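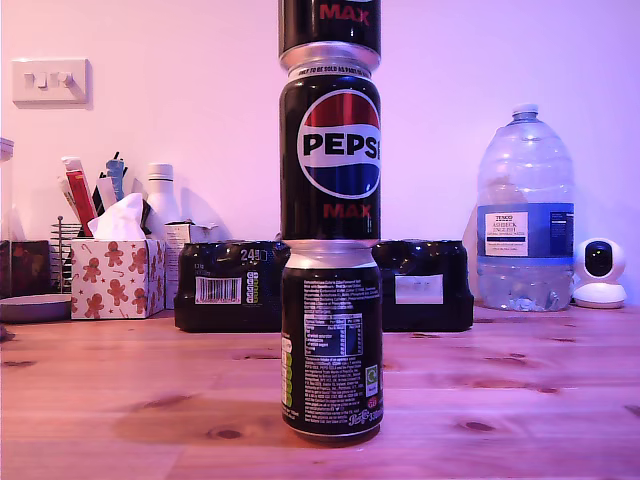 Skorkport Provisions publishes storage and handling guidance for multipack drinks cans

Indberg, November 12, 2025

Skorkport Provisions, which supplies drinks and dry goods to offices, clubs and small venues, has issued a revised set of instructions for storing, opening and counting multipack cans. The guidance applies to all 144 sites on the company's Altlow delivery plan and takes effect with the next scheduled delivery at each site.

The revision follows a stock check carried out in August. The check covered 330ml cans held in wrapped packs, cans removed from their packs, and large bottles of water kept alongside them. It recorded 761 cans that could no longer be matched to a delivery. Most had been taken out of the wrap and stacked on tables or shelves next to packs that were still sealed, and were then counted twice or left out of the count.

Under the new instructions, a multipack is to be kept in its wrap until the cans are needed. Where a pack carries a printed pack count and a barcode, such as the black 24-can packs of Pepsi Max held at many sites, it should be placed with that side outwards. Any delivery label on the wrap must stay in place until the pack is empty. Once a pack has been opened, the remaining cans stay in the tray or wrap and are recorded as loose stock on the site sheet.

Single cans may be stood in a column of no more than three on a flat, level surface. The base of each can must sit fully inside the rim of the can below. Columns of three are for counting and short-term display only and should be taken down before the table is moved or wiped. For longer storage the limit is one layer of loose cans per shelf.

Water in multi-litre bottles is to be stored upright with the cap on. Bottles may stand beside wrapped packs but not on top of them. The earlier instruction to keep water and cans in separate cupboards has been withdrawn – it was not practical at smaller sites and made no difference to the count.

The guidance also covers inspection. Before a can goes out it should be tilted towards the light and checked at the lid, the rim and the shoulder. The tab should be closed and flat against the lid. Cans with a dented rim, a raised tab or a swollen end are to be set aside and reported on the return form.

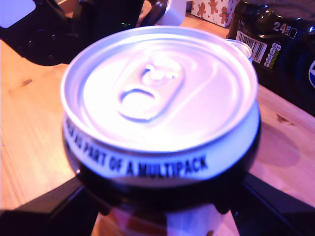
Lid and shoulder of a multipack can, with the tab closed and the sale wording printed around the neck.

Sites are reminded to read the wording on the shoulder. Cans marked as being for sale only as part of a multipack are supplied under the Altlow plan for free issue at meetings and events. They should not be placed in vending machines or priced singly at a counter. Sites that sell drinks can order single-sale stock through the same form, and the two types must be entered on separate lines.

A shortened version of the instructions has been printed on a single card named Do. The card lists 15 actions in the order in which they are carried out, from receiving a pack to returning the empty wrap. It is sized to fit inside a cupboard door and contains no diagrams. Two copies will be packed with the next delivery to each site, and further copies can be added to any order at no charge.

Existing stock does not need to be rearranged at once. Sites have 90 days from their next delivery to bring cupboards, shelves and serving tables into line with the guidance. Cans already out of their wrap should be used first. During this period the old site sheet will still be accepted, although the loose stock column must be filled in by hand.

Skorkport Provisions will repeat the stock check at the end of the changeover. The method will be the same as in August, with wrapped packs, loose cans and water bottles counted separately.

Notes for editors

Skorkport Provisions operates from a single warehouse in Indberg. The Altlow plan is its fixed-schedule delivery service for sites without a goods-in area.

The full guidance and the Do card are available on request from the Skorkport Provisions press desk, Indberg.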